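Workshop notebook, February, 9:15 in the morning

Heating came on late again so I'm writing this with my coat on. Today is all about the cream sectional from Hestwood, the one we've been asked to freshen up before it goes back into the Grelstead show flat. I've had my eye on it for ages (I do love a tufted back, even if it's a misery to vacuum) and it's finally my turn.

Started with the brush attachment on the tufting, lowest suction, one dimple at a time. You'd be amazed what lives in a button dimple! Crumbs mostly, and a lot of that gray carpet fluff. Then the crease between the two seat cushions, with the narrow nozzle. Don't use the metal one in there, please, it's got a burr on the tip and I still haven't filed it down.

Mixed the Nikzad upholstery cleaner at 15 ml to 500 ml of lukewarm water, same as on the last pale job. Tested it on the underside first and left it 24 hours, no ring, no yellowing, so I'm happy to go ahead on the arms. The arms are always the worst on a pale sofa, that's where the hands go.

Pillows next. I want the two teal ones up on the seat with the gray-beige one, but I keep changing my mind about the order. Blue at the left, pale by the seam, and then the other blue somewhere to the right? Or both blues together? It's a big stretch of cream and it can take the color. 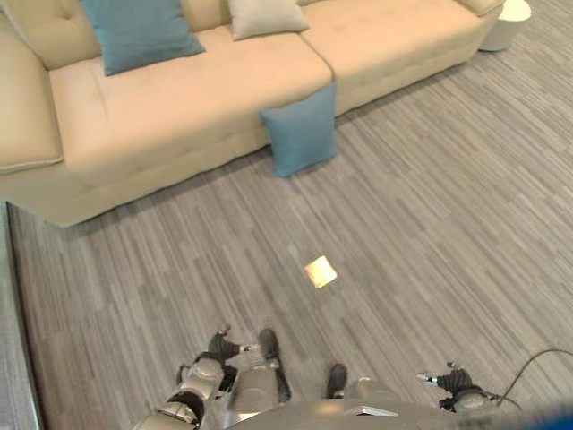 Flirketti wrote back at lunch to say the pillow covers shouldn't go anywhere near the cleaner, the teal bleeds if you so much as look at it, and could we please do them separately in cold water with the zips closed. Fine by me. They also think both blues on one side looks lopsided and want one at each end, with the gray-beige left near the middle. I was halfway there already, so I'll take that as a yes.

Afternoon: left arm done, two passes with a white cloth, barely damp. Stopped before the right arm to let the smell clear. The little round white table can stay at that end, it's handy for the bottle, but put a towel under anything you set on it.

Still to do: right arm, front face of the seat, pillow covers. We need more white cloths, the box of 200 is nearly gone and I'm not using the blue ones on cream. Burr on the nozzle too, if anybody gets to the file before me.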